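Greenwood Workshop Gallery: Rails, Tracks and Panels

Posted Jul 23, 2026

The Greenwood building has 202 panels on the ground floor, and almost every one of them sits in or against a metal rail. We started this gallery page in February, when the first rooms were being fitted out, and it has grown a little at a time. It is meant for people who are planning a similar fit-out and want to see how the parts look once they are up, without a showroom light on them.

The rails are from Drasov and the plain panels are from Pindow. The two were ordered separately, so the lengths did not always agree. The standard rail comes in at 2394 mm and the panels at 2100 mm, and we cut the rails down on site. If you order both together, ask for the rails cut to size. It costs a little more and saves a good deal of sweeping.

Click on any picture for the larger version. Captions are short on purpose – the fitting notes are on the Room Schedule page.

Corner, Room 2

A grooved light-gray rail along the lower boundary of a large pale gray-green surface, with a narrow aluminum track in the corner by the darker wall. There are metal fittings near the lower end of the track.
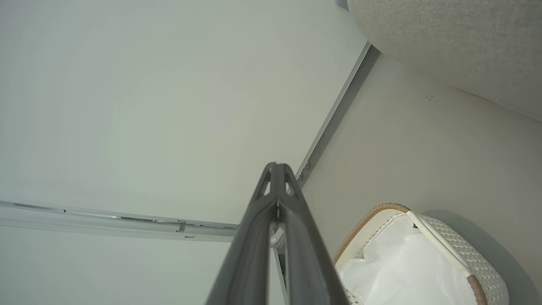

One reader wrote in to ask whether the grooves in this kind of rail fill up with dust, and said that the ones in their own shop had to be brushed out every few weeks before anything would slide properly. They had tried a vacuum with a narrow nozzle and gone back to an old paintbrush.

We use a paintbrush too. A stiff one about as wide as a finger gets into the channels, and a dry cloth does the rest. Please don't oil the grooves. Oil holds the dust and you end up with a gray paste that is much harder to get out. On the corner tracks, a dry silicone spray is fine, used lightly and wiped off.

A second question that comes up is color. The gray-green is a stock shade and was picked to go with the floor. It shows pencil marks but they come off with a damp sponge. The darker, warmer gray was on the walls when we moved in and we left it alone. Several people have asked for the paint code and we do not have it.

Spare parts: Zumis stocks end caps and joint pieces that fit the Drasov rail. The joint pieces are a tight fit, so tap them in with a rubber mallet and a scrap of wood. Brackets have to be ordered from Drasov. Measure the channel before you order, as there is an older profile still being sold that is slightly narrower and will not take the same bracket.

More pictures will go up when the upstairs rooms are finished. The storage room is next, then the hallway.

Back to Gallery Index
Room Schedule
Contact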